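Subject: Re: [elstead-sewing] Lining for curtains, which weight?

On Tuesday a member from Dollow wrote:
> I have a corner room with a lot of street light. I bought 14 yards of
> the Vetell cotton and now I am afraid it is too thin. Should I line it
> or buy another fabric? Also, how much do I leave for the hem?

Hello to all,

I have used the same Vetell cotton two times, so I try to answer. Please correct me if my English terms for sewing are not the usual ones.

1. The fabric
Keep it. It is thin, but it hangs well when it has a lining. Wash both fabrics before you cut. My first pair was not washed, and after one summer the lining was longer than the front – very ugly. I had to open the whole bottom side.

2. The lining
For street light I would take the middle weight from Pirzada. The heavy one pulls on the rail, and in my apartment two hooks have broken. In a corner, let the two curtains overlap a little where the walls meet, or the light comes in exactly there.

My own table is also in a curtained corner:
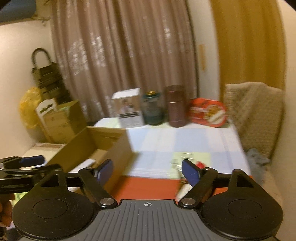 3. The hem
I leave 8 inches at the bottom and fold it double, so the finished hem is 4 inches. The lining should end one inch higher than the front. Let the curtains hang for some days with pins only, and sew the hem after that.

4. The thread
Polyester, not cotton, if the window gets sun. I buy the big spool of 3,000 yards, it is cheaper and it lasts for years.

One question from my side: does the shop in Elstead still give the 20 percent discount to list members? On their page I cannot find it anymore.

Kind regards from a slow sewer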